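The Town That Keeps Its Boxes

When I moved to Stukham, the first thing my neighbor asked me was if I had kept the boxes. I had thrown them away the same evening. She looked at me with pity, like I had told her that I lost my passport.

It took me one winter to understand her. Stukham has 4,000 people, a river which floods the lower street every few years, and a long habit of packing. Until the middle of the last century the town lived from glass. The bottles and lamp glasses went by barge to the coast, and between the furnace and the barge there was always a packer, usually a woman, with straw up to her elbows. The glassworks is gone. The packing stayed in the hands and in the manners of the people. Here even a cake for a birthday comes to your door in a carton that was cut down to fit it.

I come from a place where we wrapped things in newspaper and hoped. So I was curious, and in May I began to visit the people who still do this work, or remember it.

In the old days, I learned, there were three ways to pack a lamp glass. The cheapest was loose straw in a crate. The second was a straw sleeve, made at home in the evenings and paid by the dozen. The third was the divided crate, with thin boards that crossed each other and made a small room for every glass. It was expensive and only the best shops asked for it. A retired packer let me try the straw sleeve at her kitchen table. I worked for most of one afternoon and I produced something that resembled a bird nest after a storm. She told me that a girl of eight could make it before breakfast, and she did not say it to be kind.

The straw was rye, because wheat straw breaks. It was cut long and kept under a roof, and before use it was sprinkled with water so it would bend. In the lower street you can still see the hooks in the ceilings where the bundles were hanging. Many families now use them for onions.

When cardboard arrived, the older packers did not trust it. They said it would drink the river fog and become soft, and in the first winter this was exactly what happened. The firm Widside, which made the cartons in a former stable behind the church, began to store them on the upper floor, above the drying room of a laundry. After that there were no more complaints, except from the laundry.

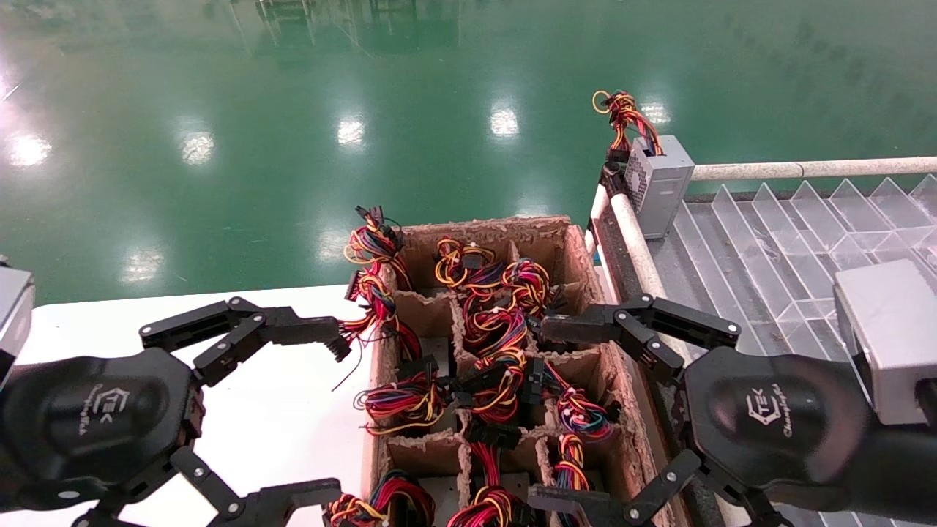
What won in the end was the divider. The idea is the same as in the old divided crate, but in place of boards you take strips of cardboard with a slit to the half of their height. You push one strip down into the other, and the whole grid stands up by itself. Folded flat, it takes almost no place. A woman who cut these strips for many years told me that the slit must be a little wider than the board is thick - if it is too tight, the strip bends, and if it is too wide, the cell leans and the glass touches its neighbor. She showed me with two fingers how much is "a little." I could not see any space between them.

Today the small workshop Lekik makes boxes by order, for pears, for candles, for church bells of the kind you hold in the hand. It keeps more than 700 patterns, drawn on brown paper and hung on nails. Some have the name of a customer, and one has only the name Huỳnh and the word "teapots." The teapots are still coming, I was told, every autumn.

I asked at Lekik which box was the most difficult. The answer was an egg, a single goose egg, painted, which had to travel by post across a border. They made for it a box inside a box, with rye straw between.

My neighbor is moving to her daughter in the spring. Her boxes are already down from the attic, standing in the hall in order of size. She has offered me the ones that will remain.

November 10, 2006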